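Fotside Bench Arm for Small Repair Shops

If you run a repair counter, you've probably wondered whether a machine could take over the fiddly part of the day yet. Our answer at Culeo is partly, and we'd like you to know which part before you order!

The Fotside handles repeat work inside open desktop computers: memory modules, small cards, the odd loose screw you can't reach with your fingers. Jamshid Hashemi and Bahman Tehrani tried it on 104 machines at our own counter, and it finished more than 16 kinds of small job without a hand from either of them. Cables are still hard for it (the thin floppy ones most of all), and so is anything hidden under a drive cage. At home it will fold a dish towel, slowly, but please don't buy it for the laundry.

Reach: 11 inches past the edge of the bench
Setup: three evenings for most shops, a bit more if your bench wobbles
Software: Larnum, included, with updates every May
Support: by phone until 3 on Friday

Spare fingertips and the bench clamp are sold separately, and they fit the older Lui arm too, so hang on to any you already have.

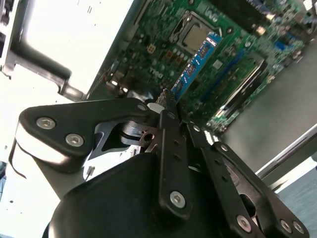 Fotside gripper at a blue memory module on a Dell motherboard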